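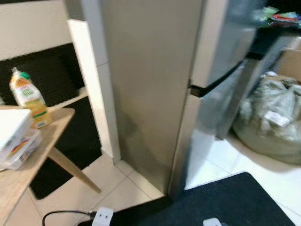
*Juice on the table, ready for later.*

I've cracked marmalade! Three batches since March, and the last one set so well I could stand a spoon in it. The trick (for me, anyway) was soaking the peel for 18 hours instead of rushing it - it goes lovely and soft, and the whole kitchen at Lulgate smells of oranges until bedtime.

I've been reading my way through the Brarkum preserving forum too, all 1095 posts of it, and there's a brilliant thread on adding ginger. Two knobs per pan, grated, skin and all. I'm trying that next, and then I want to have a go at grapefruit. If you've got a good recipe, please send it over!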